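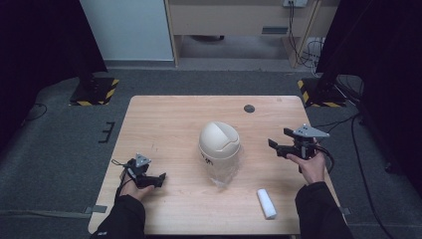
An: Verteiler Eigentümer und Beiräte, Objekt Urard
Betreff: Re: Nebenkostenabrechnung und Vorauszahlungen bei Mieterwechsel

Sehr geehrte Damen und Herren,

auf die untenstehende Anfrage nehmen wir wie folgt Stellung.

Bei einem Auszug während des laufenden Abrechnungszeitraums besteht kein Anspruch des Mieters auf eine vorgezogene Abrechnung. Wir erstellen zum Übergabetermin eine Zwischenablesung der Heizkostenverteiler und Wasserzähler. Die Abrechnung selbst erfolgt mit derjenigen der übrigen Wohnungen, in der Regel im April.

Die Gebühr des Messdienstes Sultum für die Zwischenablesung beträgt 95 Euro je Wohnung. Sie wird dem Eigentümer belastet, sofern der Mietvertrag keine andere wirksame Regelung enthält. Einen angemessenen Teil der Kaution können Sie bis zur Abrechnung einbehalten, wenn eine Nachforderung zu erwarten ist. Im Haus Masilela lagen die Nachforderungen zuletzt in 2 Fällen bei rund 1.000 Euro.

Wir bitten darum, uns Kündigungen spätestens 21 Tage vor dem Übergabetermin in Kopie zuzuleiten. Später eingehende Aufträge kann Sultum nicht verbindlich terminieren.

Mit freundlichen Grüßen
Elmarie Engelbrecht
Trorncombe Hausverwaltung, Mietabteilung

Am Vormittag schrieb der Beirat Urard:
> Sehr geehrte Frau Engelbrecht,
> mehrere Eigentümer fragen, ob beim Auszug sofort über die
> Nebenkosten abzurechnen ist und wer die Zwischenablesung
> bezahlt. Darf die Kaution so lange einbehalten werden?
> Für eine Auskunft über den Verteiler wären wir dankbar.
> Mit freundlichen Grüßen
> Für den Beirat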